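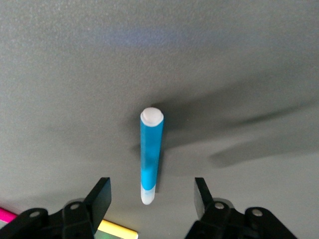
One parent wrote in to say that a town with two garden centres and no pump track had its priorities backwards, and would somebody please sort it out before her son turned thirty. Fanier Leisure is pleased to report that he has a sporting chance.

**Pump track and learner loop to open at Clarnetti Park in October**

The new track at Clarnetti Park covers 1,131 square metres of what was previously the less popular half of the overflow car park. It was designed and built by Volevetti Wheelscapes and is open to bikes, scooters, skateboards and inline skates – in theory all at once, though we would suggest taking turns.

Riders will find:

- a main asphalt circuit with 17 rollers and 3 banked turns
- a flatter learner loop for the under-sevens and the over-confident
- benches, a water tap and a bike stand with a working pump

The name went to a public vote. It drew 336 entries, a large share of them unprintable, and the winner was "The Pellegrini", after the ice cream van that has parked at the gates for as long as anyone can remember. The van is staying.

Entry is free and there is no booking. Helmets are required, pads are a good idea, and dogs are asked to watch from outside the fence. Gates open at 8am and close at dusk. Floodlights were priced, and then quietly put back on the shelf.

Beginners' sessions run on opening morning from 10am, with loan helmets and scooters available at the hut.

**Press enquiries:** Fanier Leisure press desk, Clarnetti Park Pavilion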